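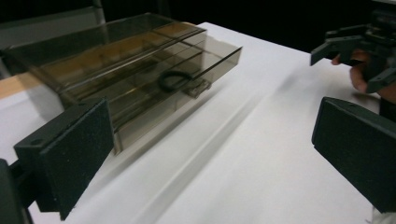 Nam-gil Ra has said that the job got quieter before it got easier, and that people on the floor missed the talking more than they had expected to.

The Bundstead sorting room is a returns and repacking operation in which small personal goods are sorted, checked and put away in drawers and trays. It is known mainly for the Numum program, under which part of the handling work passed from staff to robot arms. The program began in June with 15 workers and was later extended to the whole room.

Background

Before the program, all sorting was done by hand at long tables. A worker took an item from a bin, compared it with a list, and placed it in the correct compartment of a storage box. Light, soft or very small goods such as hair ties, clips and cords made up most of the load. They had resisted earlier attempts at automation. A suction machine supplied by Drokero was tried and withdrawn; it handled flat packets well but dropped anything with a hole in it.

Method

Numum relies on demonstration. Workers use hand-held grippers, each with two black fingers and a camera, to carry out the same tasks they once did with bare hands: picking up a loose item, opening a drawer, setting the item inside, closing the drawer again. The recordings are used to train the software that runs the arms. A task is normally shown 200 times before it is tried on an arm, with the item and the box moved between attempts.

Demonstration tables are kept plain, with a white surface and few items out at once. Tinted acrylic organizers were added to the task list at the request of staff, who pointed out that clear and smoky plastic was common in the goods they handled and that the arms often misjudged where a wall began. 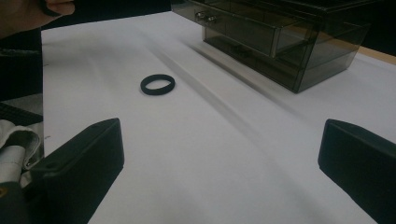
Drawers with small knobs are treated as a separate task from open trays. The worker must approach the knob squarely and pull without shifting the box, and recordings in which the box slides are marked and left out.

Effects on staff

No positions were cut during the first stage, but the content of the work changed. Three roles replaced the single grade of sorter:

Demonstrator: records tasks with the hand-held grippers.
Reviewer: watches recordings and marks faults.
Floor sorter: handles items the arms pass over.

Workers rotate among the roles. Pay was set at one rate for all three after demonstrators complained that slower, more careful work was being measured against the old hourly counts. Complaints of sore wrists rose at first among demonstrators, and sessions were shortened. The grippers are heavier than they look, and the handle was later changed to a wider one made by Do.

Some longtime sorters preferred the old arrangement and asked to stay on the floor. Others moved to reviewing full time.

Output

The room handled 600 items per shift at the start of the program. Later totals have not been published.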